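Sesasero Two-Slice Toaster, Model 1210

Home > Kitchen > Small Appliances > Toasters

Availability: In stock
Ships in 2 business days
Finish: Silver
Sold by Smits Kitchen Supply

The Sesasero 1210 is a two-slice toaster for everyday use. It has wide slots, a plain dial for browning, and three buttons. There is no display, no app and no clock to set after a power outage. It replaces the Sesasero 1000, which went out of production last year. Parts for the 1000 are still listed under Spares.

The slots are wide enough for a halved bagel, a thick slice of homemade bread or an English muffin. Wire guides inside each slot move in when the lever goes down, so a thin slice stands up straight and browns the same on both sides. The lever also lifts a little above its resting position. Use this to raise small items before taking them out.

Browning control

The dial runs from 1 to 6 and can be set between numbers. Most white sandwich bread comes out light gold at 2 and medium brown at 3 and a half. Dense rye needs a higher setting. Bread with raisins or a sugar glaze browns faster, so start low.

Bagel: heats the cut side fully and the outer side at reduced power. Face the cut sides toward the center of the toaster.
Frozen: adds time to the setting on the dial.
Cancel: stops the cycle and raises the lever.

Placement

Set the toaster on a flat, dry surface with open space above it. Leave 4 inches on each side and do not run it under a low cabinet, behind a curtain or next to a stack of paper towels. The cord is 30 inches long. Extra cord can be wrapped around the cleats on the base. Do not pull the cord across a sink or cooktop.

The base has four rubber feet. They hold well on stone, tile and laminate. On an oiled wood counter, put a mat underneath.
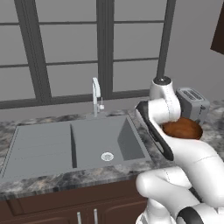

Cleaning

Unplug the toaster and let it cool completely. The crumb tray slides out from the back. Empty it once a week if you make toast every day. The tray can be washed by hand in warm soapy water and must be dry before it goes back in. It is not dishwasher safe.

Wipe the outside with a damp cloth. Fingerprints come off with a drop of dish soap on the cloth. Do not use steel wool or scouring powder on the housing. Never put a fork or knife in the slots, even when the toaster is unplugged, as this can bend the guides.

Specifications

Model: 1210
Slots: 2
Power: 900 W
Voltage: 120 V, 60 Hz
Cord length: 30 in
Housing: Brushed steel with plastic end panels
Crumb tray: Removable, rear
Plug: Two-prong, polarized

In the box

Toaster with crumb tray fitted
Instruction booklet
Warranty card

Accessories (sold separately)

Prostero bun rack. Sits over the slots and holds rolls or croissants for warming. Use with the dial at 1 and turn the rolls once. Fits the 1210 and the 1000.

Bodovex counter mat. Silicone, gray or black. Heat resistant and easy to rinse.

Replacement crumb tray. The tray for the 1210 is a little deeper than the one for the 1000 and the two cannot be swapped.

First use

Run the toaster empty once at the highest setting with a window open. A light smell is normal and comes from the coating on the heating elements. Let it cool before making toast.

Warranty and returns

Two-year limited warranty against defects in materials and workmanship. Home use only. Keep your receipt. Unused toasters can be returned within 30 days in the original box. Used toasters can be exchanged only if they are faulty. Contact Smits Kitchen Supply through the order page and have your order number ready.

Page updated 16 October 2023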